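Entraide Maison > Mobilier et tapisserie > Assises

Refaire l'assise d'une banquette affaissée : quelle mousse, quel tissu ?

Posté par lin_et_coton le 19 avril 2025
Vu 2993 fois

Bonjour,

J'ai récupéré une banquette d'entrée de 184 cm de long, sans dossier, avec un coffre en dessous. La structure est saine, j'ai resserré les vis et recollé un tasseau. L'assise par contre est fatiguée : on sent le panneau dès qu'on s'assoit au milieu et le tissu fait des plis qui ne repartent plus. Le panneau se démonte par quatre vis et le tissu est agrafé par-dessous, avec une toile noire qui cache tout.

J'ai soulevé un coin. La mousse est jaune, elle s'effrite quand on la pince, et il n'y a rien entre elle et le tissu. L'épaisseur est de 5 cm sur les bords et beaucoup moins au centre.

J'ai demandé un devis à la maison Tremel, 400 euros pour la réfection complète, tissu compris. C'est sans doute le prix du travail mais je n'ai pas envie de mettre autant dans un meuble d'entrée. Je voudrais donc le faire moi-même et j'hésite sur plusieurs points :

Faut-il garder 5 cm ou passer à 8 ? La banquette est déjà assez haute, 46 cm du sol au dessus de l'assise.
Quelle densité prendre ? Je trouve des chiffres différents sur chaque site, et certains mélangent densité et fermeté.
Est-ce que la ouate est vraiment utile ?
Pour le tissu, j'ai repéré le Fakon en gris bleuté. Le vendeur le donne pour de l'ameublement mais sans plus de détail. Quelqu'un l'a déjà posé ?

La banquette sert tous les jours, pour mettre les chaussures et pour poser les sacs. Deux enfants, un chat qui ne griffe pas trop. Je n'ai pas de machine à coudre.

Merci d'avance.

ressort_biconique
Membre depuis longtemps, 3529 messages

Bonjour,

Je reprends dans l'ordre.

Épaisseur. Sur un panneau plein, 5 cm est le minimum et encore, avec une bonne mousse. Je prendrais 6 cm. Avec 8 cm vous arrivez à 49 cm de haut, les enfants auront les pieds en l'air et vous serez moins à l'aise pour lacer des chaussures. Il faut aussi compter que la mousse s'écrase un peu sous le tissu tendu.

Densité et fermeté. Ce sont deux choses séparées. La densité, en kg par mètre cube, dit combien il y a de matière et donc combien de temps la mousse va tenir. La fermeté (ou portance) dit si c'est dur ou mou. Pour une assise utilisée tous les jours, ne descendez pas sous 35 kg. Pour la fermeté, demandez du ferme. Une mousse moelleuse de 6 cm sur du bois, vous sentirez le bois.

Le détail auquel on ne pense pas, c'est la façon de s'asseoir. Sur un canapé on s'appuie au dossier et le poids se répartit. Sur une banquette sans dossier on se tient souvent penché vers l'avant, tout le poids passe sur la moitié avant de l'assise, et c'est l'arête qui s'écrase en premier.

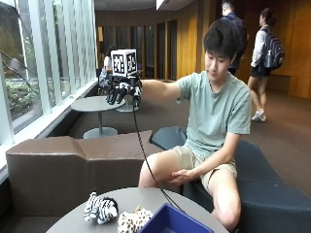
Assis penché vers l'avant sur une banquette rembourrée gris bleu foncé.

Pour cette raison je vous conseille de renforcer le bord avant. Vous collez une bande de mousse plus dure, 5 cm de large, sur toute la longueur, et vous réduisez d'autant la plaque principale. La colle néoprène en bombe convient, à pulvériser sur les deux faces. Laissez sécher cinq minutes avant d'assembler, fenêtre ouverte. Si vous ne voulez pas vous compliquer la vie, prenez une plaque unique très ferme, ce sera moins confortable mais l'arête tiendra.

Coupe. Couteau électrique si vous en avez un, sinon un grand cutter à lame neuve, en plusieurs passages sans appuyer. Coupez 1 cm de plus que le panneau en longueur et en largeur. La mousse se comprime au montage et les angles sont mieux remplis.

Ouate. Oui. Une couche de 200 g sur le dessus et les chants, retournée sous le panneau et agrafée. Elle arrondit les arêtes et elle évite que le tissu frotte directement sur la mousse. Votre ancienne assise n'en avait pas, c'est une des raisons des plis. Coupez l'excédent dans les angles, sinon vous aurez des paquets.

Agrafage. Commencez par une agrafe au milieu de chaque côté, puis travaillez du milieu vers les angles en alternant avant et arrière. Ne finissez pas un côté avant d'attaquer l'autre, le tissu partirait de travers. Agrafes de 8 mm si votre panneau fait 12 mm ou plus. Les angles en dernier : un pli simple rabattu vers le petit côté, bien aplati. Sans machine à coudre cela suffit, il n'y a aucune couture dans ce montage.

Tissu. Je ne connais pas le Fakon. Demandez le nombre de tours Martindale. Pour une entrée avec des enfants, il faut 25 000 au minimum. Si le vendeur ne sait pas répondre, demandez un échantillon et frottez-le avec une brosse à ongles pendant deux minutes. S'il bouloche, passez votre chemin.

Pour la longueur, avec 184 cm plus les chants et les retours, un coupon de 2 mètres sera trop juste. Achetez 2,20 m.

mimosa_du_fond

J'ai posé du Fakon sur deux chaises il y a trois ans, en vert. Il tient bien, pas de bouloches. Par contre il marque à l'eau, il faut humidifier tout le dessus pour ne pas avoir d'auréole. Pour une entrée où on rentre avec des manteaux mouillés, je ne sais pas si je le reprendrais. Et il s'effiloche à la coupe, mettez du ruban adhésif de peintre avant de couper.

Pour la mousse, j'ai fait découper la mienne chez Ouazzani, ils demandent un gabarit en papier ou en carton. Ils font la découpe le jour même si vous arrivez le matin. Je n'ai plus le prix en tête.

bricole44

Moi j'ai juste remis une mousse par-dessus l'ancienne et un plaid tendu avec des punaises. Ça va très bien pour une entrée.

ressort_biconique

Je déconseille de garder l'ancienne mousse si elle s'effrite. Elle continue à se réduire en poudre sous la nouvelle et les creux réapparaissent. Les punaises lâchent aussi, surtout avec un tissu épais. Pour enlever l'ancienne, un aspirateur et une spatule, et un masque à cause de la poussière.

lin_et_coton

Merci à tous. Je pars sur 6 cm ferme avec la bande renforcée devant, je n'avais pas pensé à cette histoire d'arête. Le vendeur du Fakon m'a répondu 30 000 tours mais les auréoles m'embêtent, je vais plutôt regarder l'Astuneck en bleu foncé, qui est vendu comme déperlant.

Une dernière chose, la toile noire du dessous, on peut la réutiliser ou il faut en racheter ? Elle s'est déchirée à deux endroits quand j'ai enlevé les agrafes.

ressort_biconique

Rachetez-la, cela se vend au mètre sous le nom de toile à garnir ou jaconas noir et le prix est dérisoire. Posez-la en dernier, bords repliés vers l'intérieur, une agrafe tous les 4 cm. Pensez à repérer les trous de vis du panneau avant de la fixer et percez-la à ces endroits avec une pointe chaude, sinon la vis entraîne la toile en tournant.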